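Zidine Household Help > Storage and Shelving > Plastics

Clear covers with a centre ridge: how to clean and store them without cracking the ridge

Posted by lowshelf_Skitstead
4 March 2021

I have a set of 18 clear plastic covers that go over white plastic trays in a utility room. The trays are the Arnident type with a smooth top and diagonal ribs underneath. Each cover is one piece of thin clear plastic with rounded corners and a thicker line down the middle where the material has been folded or doubled. The covers bend at that line if you let them, but I don't think it is meant as a hinge and there is nothing about it on the label.

Two problems.

1. Grey dirt collects in the line. It shows from both sides. A cloth goes over the top of it and a brush scratches the flat part on either side. I have tried washing-up liquid in warm water and the dirt moves along the line without coming out.

2. Two covers have split, both at the line, both starting from the edge. They were stored flat in a pile with the trays on top. The rest have no splits but some have gone whitish along the ridge.

I need to store all of them for several months from May in a cupboard with 50 cm of clear height and a slatted shelf. The covers are taller than they are wide and will stand up in that height with a little to spare.

What I want to know: can the line be cleaned properly, is the whitish colour dirt or damage, and should they be kept flat or upright? I would also like to know whether the trays can go in the same cupboard, as the ribs on the underside seem to mark anything they rest on.

No label on the covers giving the type of plastic. They were bought from Siriwan with the trays.

Accepted reply

benchheight

Taking these in the order you asked.

Cleaning the line. Soak first, scrub afterwards. Lay the cover in a bath or a large sink with the open side of the fold facing up, if it has one, so the air can get out. Lukewarm water, a small amount of washing-up liquid, 11 minutes or longer. Then run a folded strip of cotton along the line from the middle towards each end, wiping off what comes out before you go back. Going from one end to the other pushes the dirt into a plug at the far edge, and I suspect this has happened to yours. A soft toothbrush is fine inside the line but keep it off the flat areas. Rinse from the middle outwards as well.

Do not use window cleaner, methylated spirit, acetone or anything sold for removing labels. Some clear plastics tolerate them and some craze within minutes, and you don't know which one you have. No dishwasher.

Drying matters more than people expect with a doubled section. Water sits in it for days and leaves a chalky line when it goes, particularly in a hard water area. Stand the cover with the line vertical so it drains from the bottom end, on a towel, and move it to a dry part of the towel after an hour.

Dirt or damage. Wet the whitish area and look at it against something dark. If the white vanishes when wet and returns when dry, it is probably limescale or fine surface scratching. Limescale comes off with diluted white vinegar, which should be rinsed well. If the white stays when wet, and runs in a narrow band along the fold, it is stress whitening. The plastic has been bent past what it can recover from. It can't be cleaned off. The cover is still usable but that band is where it will split next, so don't bend it there again.

Flat or upright. Upright, with the line running up and down. In that position the thick part works as a stiffener and carries the weight of the sheet. Laid flat in a pile, the ridge of each cover lifts the next one off its flat area, so the load from above lands on a narrow strip and the two sides sag away from it. Your splits starting from the edge fit with that.

Give them something to lean against over most of their height. Thin sheet leaning on one point takes a curve after a few months and keeps it.

For the two that have split already: drill or melt nothing. Clear tape on both sides stops the split travelling while you decide whether to replace them.

gutterbolt

I just keep mine flat under the bed and they are fine. Mine haven't got a ridge though. Could you cut the ridge off and use each cover as two halves?

lowshelf_Skitstead

No, the halves would not stay on the tray. Thanks anyway.

plain_washers

Agree with benchheight on upright storage. Adding some detail on handling and on the trays.

Handling. Pick the cover up at the ridge, with equal pressure from both faces, and keep the pressure square to the sheet. If you pick it up by one corner the whole weight tries to fold it along the line. Whatever touches the plastic should be soft. I use felt for rests and dividers, glued to wood strip, cut so that the felt comes slightly past the edge of the wood. Check the felt now and then. Once a corner frays or lifts, the hard edge behind it can reach the plastic, and loose strands hold grit. Press it back down with contact adhesive or replace the piece.
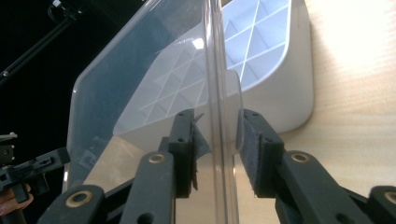

Clear plastic upright, felt on both faces at the ridge. White ribbed plastic behind.

Spacing. Leave the covers loose enough to lift out without dragging on the next one. If a cover has a lip or any part that bulges beyond the flat, face them all the same way so the lips nest. Alternating them doubles the space needed and puts lip against lip.

On a slatted shelf, put down a board first. The bottom edge of a thin sheet will find a gap between slats, and once one corner drops the sheet twists. Hardboard, smooth side up, is enough. A strip of felt across the board at the front stops the covers creeping forward.

Trays. They can share the cupboard but not a pile. The ribs are there to keep the tray stiff and they have narrow edges, so the weight comes down on a grid of lines. On clear plastic this prints. I had a diagonal pattern on a cover after one winter and it did not polish out. Either stack the trays by themselves at one end, top to underside with a sheet of paper between each, or stand them upright as the back wall for the covers to lean on. If you do the second, turn the smooth top towards the covers, or hang a piece of old sheeting over the ribs.

The pockets between the ribs hold water after washing. Tip each tray in two directions, leave it ribs up until the air has got at it, and run a dry cloth round the pockets before it goes away. Trays put away damp next to covers will fog them and you will be doing the ridge again.

Temperature. If the cupboard backs on to a hot water pipe or a boiler, use another cupboard. Thin clear plastic softens at temperatures a person would call warm.

lowshelf_Skitstead

Did the wet test. Most of the whitish covers cleared when wet, so vinegar on those. Three stayed white in a thin band along the fold and I have marked them with tape at the top edge. The middle-outwards method got the dirt moving; there was a solid plug at one end of nearly every cover.

I have hardboard. Is the paper between the trays necessary, or will they stack clean on their own?

plain_washers

They will stack on their own. The paper is for the smooth tops, which pick up rib marks if the stack is high or gets knocked. If the tops are already scratched, leave it out. Don't use newspaper, the ink transfers to white plastic.

benchheight

Put the three marked covers at the front, where they can come out first and without bending. And let the vinegar ones have a second rinse before they go in the rack.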